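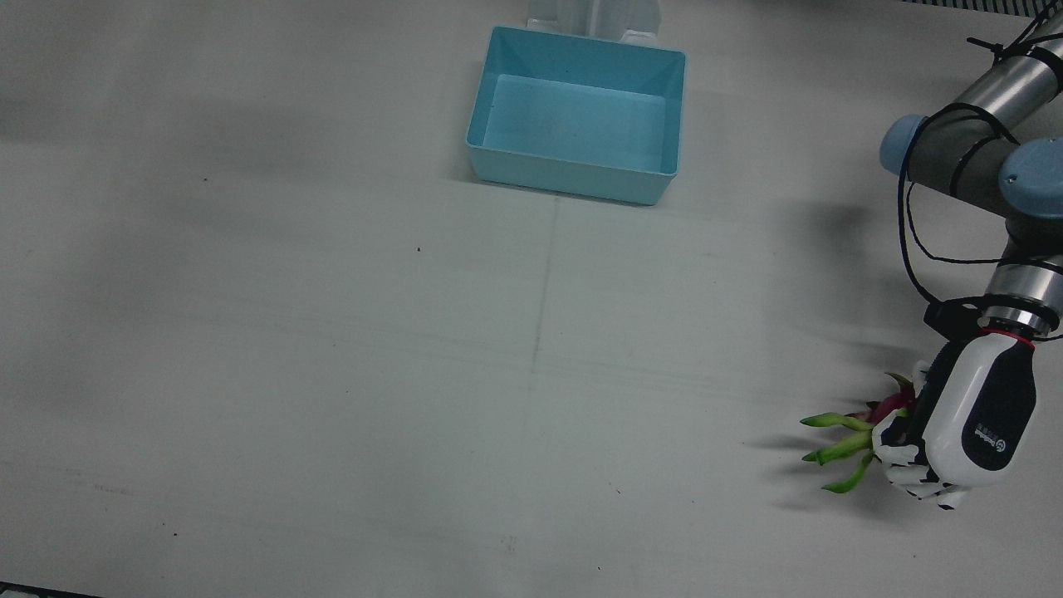 An empty blue bin on a white tabletop.

I left my good scarf on the 29 bus in the spring, and that's how I came to spend a whole morning in the lost property office at the Kimcombe depot, drinking somebody else's coffee and asking far too many questions. The woman who runs it has been there 17 years. She didn't want her name used ("my sister reads this, I'd never hear the end of it") but she was happy to talk, and boy, can she talk.

The office is down a half flight of stairs behind the ticket windows. I walked past it twice. When I finally got to the counter she already had a hand up to stop me.

"Don't tell me what it looks like yet," she said. "Tell me where you were sitting."

I was thrown by that, so I asked her why. She said people describe the thing they wish they'd lost. "They say a navy coat, and it's black. They say it's nearly new. But they always know where they were sitting, and the drivers write that down on the tag, so I start there."

I was on the left, behind the back door, for what it's worth. She went off to look and I stood there reading the notices.

She used to drive, it turned out over the second cup. The Prasov route, mostly, out past the reservoir and back. Then her knee went, and somebody offered her six weeks in lost property while it healed. "I thought I'd go crazy with boredom. I brought a book the first day. I don't think I opened it."

What comes in? Phones, of course, though those go fast. Keys, gloves, lunch boxes, library books, one shoe. I asked about the one shoe and she sighed at me. "Everybody asks. It's little kids. They kick them off and Mom's got the stroller and the bags, and she doesn't notice until she's home. Nobody ever comes back for a kid's shoe, either. They've outgrown it by the time they think of it."

In May she logged 356 items, which she called a slow month. Winter is when the shelves fill up, and the umbrellas are a whole story on their own. She told me she'd once tried to keep a running tally of umbrellas and quit when she got to 1000. "It was making me mad at people. I didn't want to be mad at people."

Until a couple of years ago everything was written in ledgers, big green ones, and she still has them on a shelf over the radiator. Now it all goes into a program called Zorkier, and she has feelings about Zorkier. "It wants a category. So what's a birthday cake? I had a birthday cake. It's not clothing, it's not electronics, it's not documents. I put it under 'other' and then it asked me to pick a kind of other!"

(The cake was claimed, by the way. A very sweaty teenager came for it with 20 minutes to spare.)

I wanted to know how much of it goes home again, and she wobbled her hand. Wallets, nearly always. Glasses, hardly ever, and she can't work out why. "How are they getting around? I've got a drawer of them. Some of those lenses are thick as your thumb."

Things stay for three months. After that the coats and gloves go to the church thrift store across the road, the glasses go to an eye charity, and the books she's allowed to put on a cart in the waiting room – take one, leave one, don't tell anybody whose it was. She's read a lot of them herself. She'd just finished a mystery with somebody's shopping list still in it, and she was much more interested in the list. "Two kinds of vinegar. I kept thinking, what are you making?"

We got on to the sad ones then, which I hadn't planned on. A man came in every week for most of a year for a hat of his wife's. It never turned up. He still stops by sometimes when he's changing buses, and they don't talk about the hat. "We talk about his tomatoes. He's got a terrible slug problem." She got up to fiddle with the coffee machine for a minute after that and I looked at my notebook.

Then a driver put his head in and handed over a trombone case, and she was off again, tag in one hand, asking him which seat.

I asked what she'd tell people, if she could tell every rider one thing. I was expecting something about checking under your seat. "Put your phone number in stuff," she said. "Inside the hat. Inside the coat. My mother did it with mine when I was six and I thought it was embarrassing, and I do it with everything now. Look." She turned over the cuff of her cardigan and there it was in laundry marker, all ten digits.

My scarf was there, too, folded up with its tag on. Left side, behind the back door. I signed for it, walked to Yap for a sandwich, and left it on the back of the chair. They called me that evening. I'd written my number in it while I was waiting for the soup.

Related stories
The night shift at the Kimcombe bakery
Riding the Prasov bus to the end of the line
Lunch at Yap: what to order and where to sit
Your letters: the longest you ever waited for a bus
What our readers find in library books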